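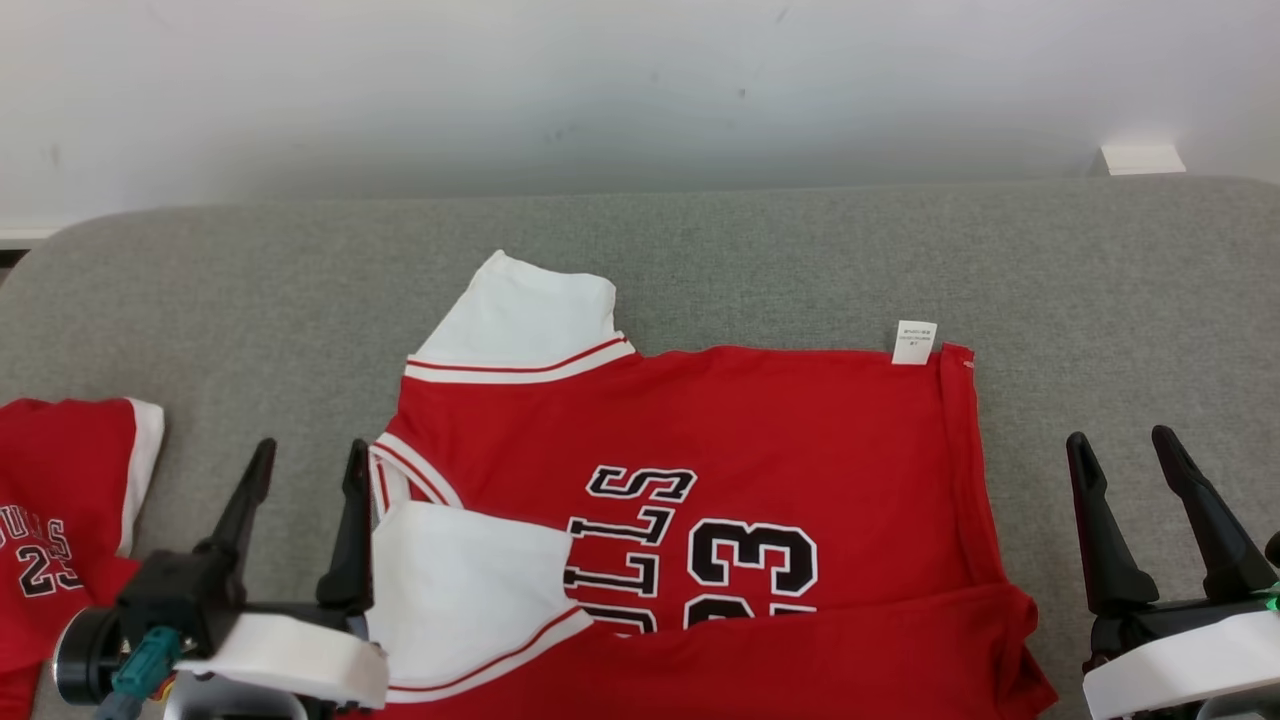
Halfdan Bjarnason replied to my last post to say the youth league fees in Ralham are still cheap compared with Molville, so what am I complaining about. Fine. Let me go through it.

1/ The sign-up page says $383 per kid for the season. That's the number on the flyer, that's the number the league reads out at meetings, and it isn't what anyone I know paid.

2/ The uniform is separate. You have to order it through Drelto, the one approved supplier, and you can't hand down last year's because the trim changed. It changed the year before that, too. I'd love to hear what was wrong with the old trim.

3/ Then there's the "facility contribution." I asked what it covers. I was told the gym. I asked who owns the gym. The town owns the gym. We already pay for the gym — it's in the property tax bill, on its own line.

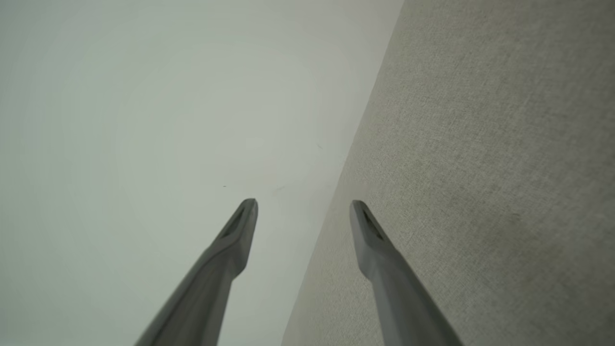 Filed under: Youth sports, Town money

4/ The league's budget summary lists $3168 for "player development." One line, no breakdown. My son's team practiced once a week for an hour, and for a good part of August the coach was a dad reading drills off his phone. Nice guy. Not sure which part of the $3168 he was.

5/ I'm told the Iyer skills program is in there somewhere. That's the app where kids log their dribbling. Has anyone's kid opened it after the first week? Mine forgot the password and I didn't go looking for it.

6/ Before someone says it: yes, I know refs cost money and insurance costs money. Put them on the page, then. I'll read a dull list of insurance costs. I'll read it twice.

7/ The part that bugs me most is the scholarship fund. Around 3000 dollars set aside, according to the newsletter, and 6 kids helped. Good. But you have to ask for it by email, after you've registered, with the full fee already on your card. How many families see that and just close the tab? 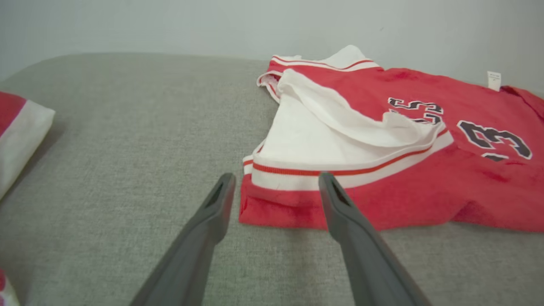
Consuelo Cuesta writes that she did close the tab, two years running, and her daughter plays pickup at the park now and likes it better.

8/ I believe her. I also think the league would count that as "declining interest in basketball" and put it in a slide.

9/ Severino Miranda asked if I'd run for the board, then. No. I want to see the receipts, and I don't think I should need a seat to see them.

10/ Next meeting is Fri 8 March, school library. I've sent my questions in ahead of time — same ones I sent last season. Will post whatever I get back.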